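Progress report to Dastadum
Project: Wusulham household sorting and bedside storage trial
Prepared by: Kimutai Obura, Obura Home Organization
Date: 30/04/2026

1. Status

Work is on schedule. The item list for the bedside category is closed and layout testing has started. The desk category is at draft stage. Spending is within the approved budget, and no transfer between budget lines is requested.

2. Work completed in the period

2.1 Item list. The combined bedside and desk list now holds 272 entries, up from the draft submitted in October. Duplicates were removed and entries differing only in color were merged. Each entry records item type, largest dimension, whether the item stands on its own base, and how often a household would be expected to reach for it.

2.2 Grouping rules. The earlier rules sorted by material. They placed a clock with a stapler and separated bottles from the pill organizer they are used with. The revised rules sort by time of use first and by size second. Under the revised rules the bedside group consists of the clock, supplement and pill bottles, and the weekly organizer. The stapler moves to the desk group.

2.3 Layout testing. Items are set out on a flat surface in mixed order, assigned to a group, and then placed in a tray. Tray outlines come in 15 sizes. Two of these were withdrawn after the first sessions: they were too shallow for tall bottles, and the bottles tipped when the tray was moved.

3. Findings to date

3.1 Small round bottles are the most troublesome items in the bedside group. On their side they roll, and upright they are easily hidden behind larger bottles. The current rule places them in the front row against a raised edge.

3.2 Weekly pill organizers need more tray area than their closed size suggests. A lid left open adds to the footprint and catches on neighboring items. The rule now calls for lids to be closed before the organizer is assigned a position. Segmented types that do not lie in a straight line are measured at their widest point.

3.3 Clocks are stable and cause few problems. They take the rear corner so that the dial can be read over the other items. Labels and barcodes on the side of the body have no effect on placement and are no longer recorded.

3.4 Cylindrical containers are assigned by diameter. They may be stored standing or lying, but the position has to be fixed in the record, as a lying container takes up nearly twice the tray length allowed for it in the draft.

3.5 Surface debris was not covered by the original procedure. A wipe-down step has been added between sessions.

4. Open issues

The Sturkow tray inserts have not been delivered. Testing continues with the existing trays. If the inserts arrive after the desk category begins, the bedside layouts will be repeated with them at the end of the schedule, with no change in cost.

The reading height for clock dials has not been settled. The present value was taken from a single bed height and needs checking against a lower one.

5. Next period

Complete the desk item list. Run the revised rules on mixed bedside and desk sets. Issue the placement guide in draft for comment by Dastadum. Submit the updated item list as a spreadsheet with the next report.

6. Photographs

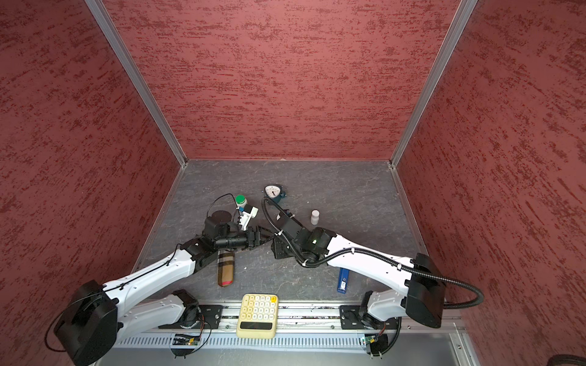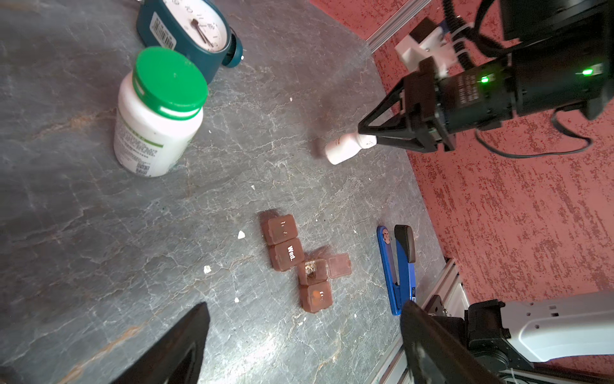 Figures 1 and 2. Mixed items on the stone-patterned surface, including the clock, the green-capped bottle and a small white pill bottle. The weekly organizer and stapler are shown in Figure 2.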